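How to rent a day locker at Ellimdale Leisure Centre

Day lockers are available to members and visitors at Ellimdale and at our Cillesbridge site. Please read the steps below before you arrive, as reception cannot hold belongings on your behalf.

1. Ask at reception for a locker. A refundable deposit of £2 is payable by card or cash.
2. You will be given a key and a numbered tag. Check that the two numbers match.
3. Place coats and bags inside first, then lock the door and try the handle.

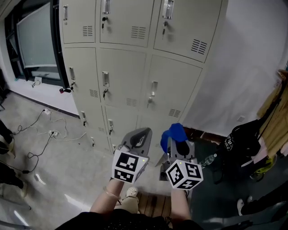 4. Keep the tag with you at all times – it must be shown if the key is lost.
5. Return the key and tag before closing time. The deposit will be repaid in the same form.

Lockers may not be used overnight. Any items left behind are removed each evening and kept for 21 days, after which they are disposed of. To claim an item, telephone extension 278 and give your tag number and the date of your visit.

Food, fuel and aerosols must not be stored. Charges for yearly rental will be reviewed in August.

Page last updated 31 Jul 2018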